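From: Zawadi Chege
To: Drasdale Mending and Laundry list
Date: 1 September 2026
Subject: Re: Folding dark fabrics without the fuzz and creases

Heledd, I am so glad you asked this, because dark fabric is my favorite thing to complain about and my favorite thing to fold. I've left your message in below so people can see what I'm answering.

Heledd James wrote:
> Hello all. I've got a pile of navy and black things to put away
> before the cold weather, mostly knit tops plus a couple of lengths
> of plain cotton I haven't cut into yet. Every time I fold them
> they come out of the drawer with a hard line down the middle and
> covered in lint. My white things look fine! Am I folding them
> wrong, or is it just what dark fabric does? Also, does anyone fold
> on a table? I've always done it on the bed.
>
> And does the Hornholm method (the one with the rolled edge) work
> for anything besides towels? Trefor swears by it.
>
> Heledd

You're not folding them wrong. Dark fabric shows everything, so the same crease you'd never notice on a white shirt looks like a road on a navy one. But there's a lot you can do, and most of it takes no extra time once your hands know it.

First, yes, please try a table! I folded on the bed for years and I will never go back. A bed gives under your hands, so the bottom layer bunches up while you're smoothing the top one, and then you press the bunch into the fold. On a firm surface the layers lie flat together. I like a white one best for dark clothes. You can see the edge of the fabric so clearly against it – you know right away if the two sides don't line up – and any lint you've shaken off is easy to spot and wipe away before the next thing goes down. If your table is dark, an old white sheet pulled tight over it does nearly the same job.
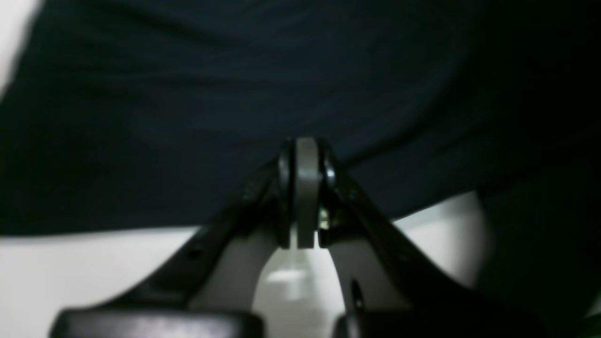 Dark navy fabric over a bright white surface.

Wipe the table before you start and again halfway through. I use a damp cloth, wrung out hard, then a dry one. Then shake each piece outside or over the tub, turn it inside out if it's a top, and go over it once with a lint brush, always in one direction. Going back and forth just moves the fuzz around. Inside out means that whatever it picks up in the drawer ends up on the side you don't see, and I can't tell you how much that changed my life with black sweaters.

Now the hard line down the middle. For knit tops, don't fold in half first. Lay the top face down, bring each side in by a third so they overlap a little in the back, lay the sleeves straight down along the folds, and then bring the hem up loosely toward the collar. No pressing! I know it's tempting to run the side of your hand along the edge and make it crisp, and on a pillowcase I'd say go ahead. On navy knit that's exactly where your line comes from. Smooth the flat parts from the center out with an open palm and let the folded edge stay round and soft.

If a piece is going to sit until spring, put something inside the fold. Tissue paper is lovely if you have it. I use strips of old flannel sheet because I've got a whole bag of them, and they can go through the wash again and again. Light colors are fine for this as long as they've been washed so many times that they've got no fluff left to give. New flannel will make everything worse, ask me how I know.

Your cotton lengths are a different thing. If you haven't cut into them, I wouldn't fold them down small at all. Roll them. A cardboard tube from a fabric store is perfect (Iolo got me 3 from Jarman just by asking at the counter), and you can wrap the tube in a bit of clean cloth first so the cardboard isn't touching the fabric. Roll with the right side in, keep the selvages even, and tie it with a loose strip of cotton in two places. If you haven't got space for tubes, fold them big and refold them along different lines every so often. I do mine in November and again when the windows get opened. A crease that has sat in one spot all winter on dark cotton can end up as a faded stripe, especially on an open shelf near a window, and that won't iron out.

About the Hornholm method: Trefor is right about towels, and he's right about blankets too. I tried it on a black T-shirt and the rolled edge held up nicely, but a heavier knit fought me the whole way and ended up looking like a bagel. I'd love to hear if anyone has done better with it. Huw, didn't you do all your work shirts that way?

One more thing on lint, and then I'll stop. Wash the dark things on their own, with no towels, and give the dryer filter a proper clean before that load goes in. I have a Vestico mesh bag for the pieces that shed or grab the most, and it's been great, but a zipped pillowcase works too. Dry them flat if you can stand to wait. And fold them the same day! Leaving them in a basket overnight puts in all sorts of creases before you've even started, and if you have a cat, well, you know what happens.

Let us know how the pile turns out, Heledd. I'd be happy to come over with my bag of flannel strips and do the whole lot with you. I mean it, I think it would be a really nice afternoon.

Zawadi

P.S. Does anyone still have my long lint brush with the wooden handle? I lent it out at the last swap and can't remember who took it home. No rush, but I do miss it.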